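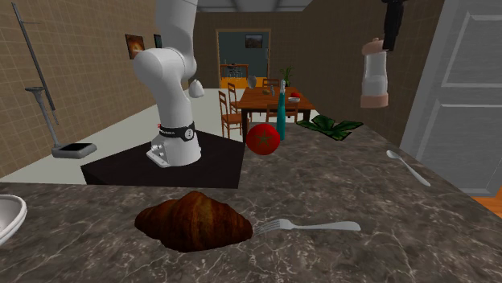 Nueva versión del planificador de manipulación: menos esperas y escenas reproducibles

El equipo de software de Wurncombe ha publicado la nueva versión de Cù, el módulo de planificación que usamos en las tareas de cocina simulada. Sustituye a la versión de junio y ya está disponible en el repositorio interno. Los grupos que trabajan con ramas propias tienen hasta finales de octubre de 2022 para pasar sus configuraciones al formato nuevo.

El cambio principal está en la forma de repartir el trabajo entre percepción y planificación. Hasta ahora el planificador pedía una estimación completa de la escena antes de calcular cada trayectoria, y el brazo se quedaba parado mientras llegaba. Cù mantiene ahora un estado propio de la encimera y solo solicita a percepción los objetos que intervienen en el siguiente movimiento. Si la tarea consiste en llevar un salero de un lado a otro, no se vuelve a estimar la pose de la fruta ni la de los cubiertos – salvo que el volumen barrido por el brazo pase cerca de ellos.

Phúc Trương, responsable del módulo, explica que la mayor parte del tiempo se perdía en objetos que no se habían movido. «Teníamos el mismo tomate estimado una y otra vez, con pequeñas diferencias de milímetros, y cada diferencia invalidaba el plan anterior», señala. La versión nueva aplica un umbral por objeto y descarta las variaciones que quedan por debajo. El valor se fija en el archivo de escena y se puede cambiar sin recompilar.

Para comprobar el efecto se ejecutó la batería completa de pruebas en simulación: 1.107 episodios repartidos en 32 escenas de cocina y comedor. En cada escena cambian el mármol o la madera de la encimera, la iluminación, los muebles del fondo y los objetos sueltos. El comportamiento mejora sobre todo en las tareas largas, con varios agarres seguidos. En las de un solo agarre apenas hay diferencia, como era de esperar.

Los fallos que quedan se concentran en dos grupos. El primero son los objetos finos apoyados sobre la superficie, en especial tenedores y cucharas. Cuando un cubierto toca otro objeto, la segmentación tiende a unirlos y el planificador recibe una sola pieza con una forma imposible de agarrar. Aiguo Wan ha preparado una corrección que separa las regiones por profundidad antes de ajustar el modelo, pero todavía da falsos cortes en alimentos con relieve, como los cruasanes. No se incluye en esta versión y se puede activar con una opción experimental.

El segundo grupo son los recipientes translúcidos. Con el render actual, la profundidad simulada de estos objetos es demasiado limpia y no se parece a la de un sensor real. Uyên Đinh está probando un modelo de ruido que degrada los bordes y deja huecos en las paredes del recipiente. Los primeros resultados se presentarán en la reunión técnica de Losolgate.

En control, el seguimiento de trayectorias con un objeto suspendido de la pinza pasa a usar límites de aceleración distintos según la orientación. Antes se aplicaba el mismo límite en todos los casos, lo que obligaba a ir despacio incluso con agarres firmes. El límite se lee de la ficha del objeto. Si la ficha no lo indica, Cù usa el valor conservador de antes y escribe un aviso en el registro.

También hay novedades en las herramientas. Valberg, el visor de episodios, guarda la semilla, la versión del planificador y la lista de objetos junto a cada grabación, de modo que un fallo se puede volver a ejecutar con una sola orden. Sơn Cao ha añadido además una vista que superpone el plan previsto y el ejecutado, y que marca el instante en que se separan. Las grabaciones antiguas se abren sin problema, pero no se pueden reproducir: les falta la semilla.

Quien actualice debe tener en cuenta lo siguiente. El campo «obstáculos» del archivo de escena desaparece y su contenido pasa a «estáticos». Los muebles del fondo deben declararse ahí aunque queden fuera del alcance del brazo, ya que el visor los necesita para dibujar la habitación. El script de conversión se encarga de los casos habituales – las escenas con dos brazos hay que revisarlas a mano.

Aravind Annamalai atenderá las dudas de migración en el canal del módulo. Los errores se registran en el gestor de incidencias de siempre, con el episodio adjunto exportado desde Valberg. La siguiente versión se dedicará a la replanificación durante el movimiento, que de momento sigue desactivada por defecto.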